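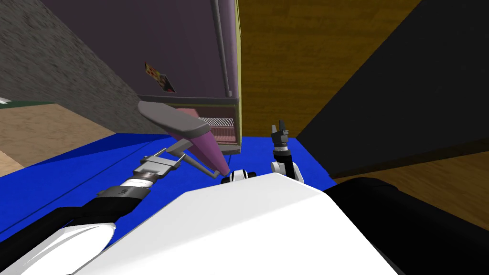
12/24/24

Quiet building, so I finally got a long run at the budget speech corpus. Writing this down before I forget what I did, and so Ridwan can pick it up if he's bored over the break.

The count first. After throwing out procedural stuff (points of order, "I yield," the speaker asking people to sit down) we have 3,602 speeches from the budget sittings. Of those, 2,635 mention banks, loans or defaulters at least once. That's a lot more than I would have guessed! Rhonda guessed higher than me back in October, so I owe her a coffee.

Spent most of the morning on the word "default." It's a pain. Half the time a member means a borrower who didn't pay, and the other half it's "by default" or the default rate of some tax. My first rule just looked for "loan" in the same sentence, and it missed a whole run of speeches where the member says "loan" once at the top and then goes on about "these people" for two pages. I widened the window to the full paragraph and read through a batch by hand. Better, still not great. It now picks up a long speech about fertilizer credit that I don't think belongs, but I left it in for now and put a note in the margin column.

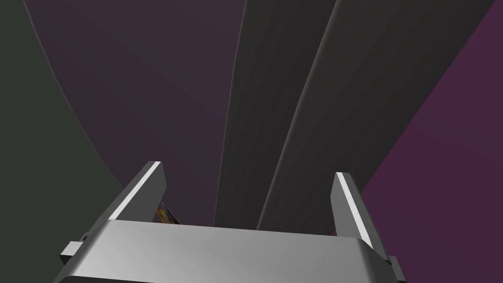
The other headache is translation. Two of the sittings have a double set of transcripts, and they don't agree on who interrupted whom. Amirhossein thinks the later set was cleaned up by the members' own offices before printing. Could be – the jokes are gone and the grammar is suspiciously nice. I've used the earlier set everywhere and kept the later one in the folder called Meltow (don't ask, Saeed S. named it).

Party labels: 13 speakers switched sides or sat as independents partway through. I coded them by where they sat on the day they spoke. Saeed M. wants them coded by the ticket they ran on, and we went back and forth on that in the hallway for ages. I can see his point for the voting table, so maybe we keep both columns and pick later. 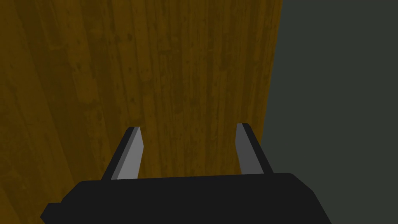
Reran the tone scoring after lunch with the new paragraph window. Government members got a bit sharper on the banks than in the old run, mostly the junior partners in the alliance, who seem happy to vote for the budget and complain about it in the same breath. I want to check that by hand before it goes anywhere near the draft. The scorer still reads "with due respect" as friendly, and anyone who has sat through one of these debates knows better.

Left to do: fix the fertilizer thing, ask Rhonda for her list of committee chairs, split the finance minister's replies into their own file. Backup is on the Plelo drive, old run is in there too with "old" in the name.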